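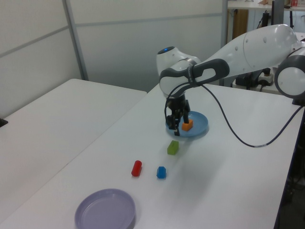
I promised a few of you I would write something about the Murnedville vote once the count was final, and it is final now, so get yourself a coffee because I've had a lot of time to think about it. The question, if you live somewhere else and have wandered in here for the recipes, was whether we should stop electing our town council in April and move the whole business to November, along with the governor and Congress and everything else. It passed by 144 votes. I voted no, and I've been a little sore about it, and then less sore, and I'd like to set down why before I forget how I felt. I kept wishing the wording had been as plain as that small orange block sitting on its light blue plate, where you look once and know what you're looking at. Instead we had a paragraph with three commas and a "notwithstanding" in it, and I read it twice in the booth with my glasses pushed up on my forehead.

Let me be fair to the yes side first, since several of them are my neighbors and one of them lends me a ladder. Their main point was turnout, and it's a good point. In an ordinary April you can walk into the old school gym on Baert Street, vote, chat with the poll workers, take a sticker and be back in your car before the song on the radio is over. That's lovely for me and a bad sign for a town. When the governor's race is on, the line goes past the trophy case and out toward the parking lot. If all those people are already standing there with a pen in their hand, why not hand them the town's business too? I don't have a great answer to that. I had a feeling, and I voted my feeling.

My feeling was that April belonged to us. For a few weeks every spring the only signs on the lawns were about Murnedville. You'd hear people at the hardware store going on about the storm drains, or whether the pool should open before school lets out, and you could disagree with a person about the pool and have no idea how they felt about Washington. I've lived here long enough to know some very loud folks on both sides of the national stuff who were thick as thieves on the subject of storm drains. I worry about losing that. In November the airwaves are full of people shouting about the border and inflation and each other, and I don't see how a candidate for council gets a word in about a culvert.
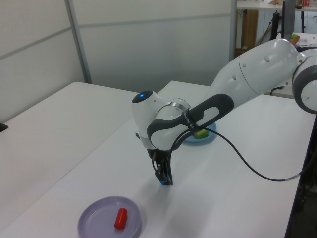 *Gripper pointed down over the white table, blue light on up top.*

Back to the campaign itself, which was stranger than it needed to be. The Driller (our paper, for the newcomers, named for the old well crews and still printed on paper, bless it) ran letters for weeks. Some were thoughtful. Some were the kind where you can tell the person wrote it at 11 at night and hit send before going to bed. I wrote one myself and cut it down to fit, and they cut it down again, so what finally ran sounded a good deal more cross than I am. If you read it and thought I'd gotten crabby, that's what happened. Mostly.

Then there was Plumeo. That's the website the town uses now for public comments, where you log in, type your piece and click a little thumb up or down on everybody else's. I understand why they brought it in. Not everyone can get to a meeting at seven in the evening, and I remember what that was like when my kids were small. But I'll tell you, the thumbs did us no favors. People who would have been perfectly civil across a folding table got snippy, and the comments with the most thumbs were read out loud at the council meeting as though they'd been elected to something. I asked, politely, if the letters that came in by mail could be read too. Two of them were, right at the end, when half the chairs were empty.

All five council members stayed out of it officially, which I thought was decent of them, given that it was their own jobs being moved around the calendar. You could sort of guess, though. One has a very expressive face.

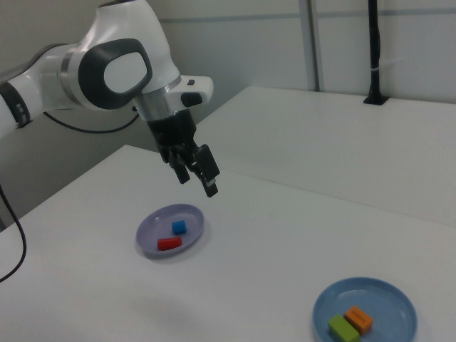

## What happens now

As I understand it from the clerk's office (and they were patient with me, I called more than once), nothing changes right away. There's one last April election, and whoever wins will serve a few extra months to carry us over to the new schedule. I didn't love that part. Handing anyone extra time in office without asking voters for it makes me itch, even people I like. But it was in the measure, notwithstanding and all, and the measure passed.

The ballots will be longer from here on. The county says local races go on the back, at the bottom, after the judges. So I have one request, and I'll be repeating it until you're sick of me: turn the page over. There are always people who vote for the top 2 offices and go home, and those folks were counted on by the yes side as all that new turnout. If they don't flip the page, we've traded April for nothing much.

I've also been talking with some women from my walking group about holding a candidate night in the fall, early, before the TV ads get bad. Town questions only. Anybody who brings up the president has to put a dollar in a jar for the pool fund – I'm serious about the jar, I already have one washed. The library's back room holds a fair crowd if you move the magazine racks, and I make a decent sheet cake.

If you voted yes, I'm glad you voted, and I mean that. If you voted no, come to the candidate night anyway. And whoever has my blue casserole dish from the potluck after the last debate, I'd like it back, there's no hurry.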